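How to log your hours if you're a live-in domestic worker

Get a small notebook. Paper, not your phone — phones get taken.

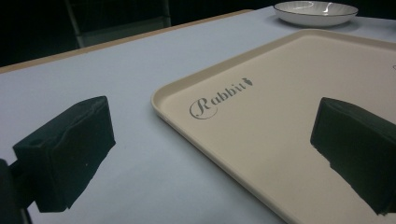

Delyth Ruddock reckons start on day one, even if the boss seems nice, and I agree.

1. Write start and finish times every night. Breaks to.
2. Note pay recieved, and anything taken out.
3. Copy each page. Leave copies with a friend outside the house.
4. Passport held? Write down who has it and since when.

Unpaid 3 weeks or more — ring the Pernstead centre.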